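Home | Blog | Textiles | Storage | Contact

Bedding rotation, second pass

The bedding in this apartment had grown without a plan. Every trip to Plostine added a cover or a throw, and none of them left. In March I pulled everything out and sorted it by fabric type and drying time.

The limiting factor is the drying rack, an Atinga folding model with 21 feet of usable line. A twin-size cotton cover folded once over a rail takes five hours with the window open. Plush takes almost twice that, so plush goes in the first load of the morning and thin prints go second.

Patterned items are easier to track than plain ones. The monkey stripes, the planets and the coral plush can be written on an inventory sheet in two words each, and there is no confusion later about which one was washed. 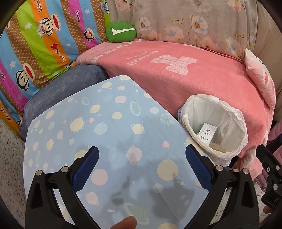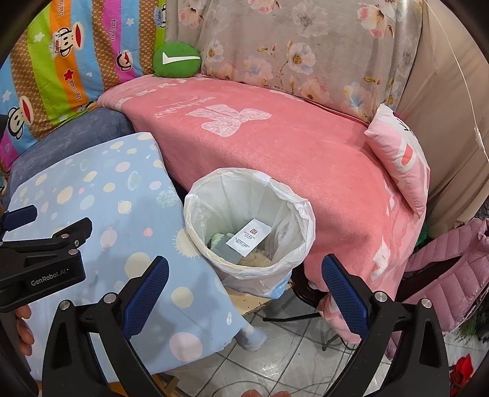
Pillows and round cushions are on a separate cycle. They go through every second month, cold water, low spin, with a full day on the rack and one turn halfway. Anything with a printed surface is washed inside out if it has a zipper. If it does not, it goes in a mesh bag.

The waste bin stays in the room while I sort. Lint, old tags and packets go straight into it, and the liner is changed when the last load is out. I fold the bag well down over the rim – otherwise it slides in with the first heavy item.

Storage is two Hellenis boxes, one for cotton and one for plush. I had considered vacuum bags, but plush that has been compressed for a season comes out with creases that a wash does not remove. The boxes fit under the bed with an inch to spare.

Still open: whether the floral fabric should be washed with the cottons or alone.

Recent posts
Measuring the Braltmont closet
Mesh bags, three sizes compared
Rack spacing and drying time

Last updated: March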